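Bench notes, Saturday, Sendeck room

Started at 7 with the big gray bin on the wood bench. Wanted to get the condition of it written down properly before we decide about repainting, as the last entry on it only says "worn" and that is no use to anyone.

Floor first. Wiped it with a dry cloth, then a damp one, then dry again. Most of the cloudiness stayed where it was, so I am calling it rub marks and leaving it at that. Tried a bit of the Leritz cleaner on one corner, left it for 19 minutes by the wall clock, wiped off. No change I could feel with a fingertip. Did not go further with it.

Tried 400 grit by hand on a small patch near the front. It evens out the fine scratches but puts in its own, and the patch caught the overhead light worse than before. Stopped. If we want the floor uniform it has to be done all over or left alone, and I lean toward leaving it. Bare metal is easy to wipe and there is nothing on it to come off on fabric.

The back slope is another matter. The pale strip under the dark panel is flaking along its bottom edge. Ran a strip of masking tape along a short length and pulled it off slowly – came away with a few specks, none bigger than a pinhead. Put the tape in an envelope in the Atard folder. Should be redone at some point, but it can wait until the bin is off the bench for something else. Side walls and front wall fine, no action.

Then on to the soft items. The Salinas box was on the list for today, which is mostly fabric things. Soft items tend to settle against the back where the slope meets the floor, and the flat ones are worse for it than the bulky ones. I had been blaming the crease there, so I ran a thumbnail along it and found nothing to snag on. It is shiny, that's all.

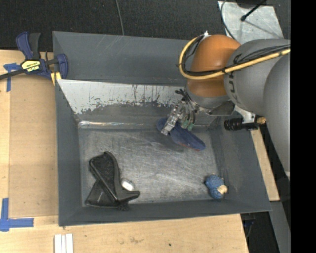

2 min read

The navy one with the reddish edge ended up on the diagonal near the back of the floor. Long shape, rounded at both ends, about the outline of a slipper. I have it in the list as "navy, soft, long" until somebody finds the proper label for it. Please don't write on the item itself.

Checked it for specks from the back strip before it went into the bin and it was clean. Will check again with the lamp when it goes back in the box. Dark fabric is good for this, pale bits would show up right away.

Bench height is 55 from the mark on the wall, same as in the November entry, so the legs have not crept.

To do:
Order more masking tape, the wide kind.
Ask Sendeck whether they still have the original paint code for the back panel.
Second wipe of the floor before the next soft items – dry cloth only.
Move the Leritz bottle back to the low shelf.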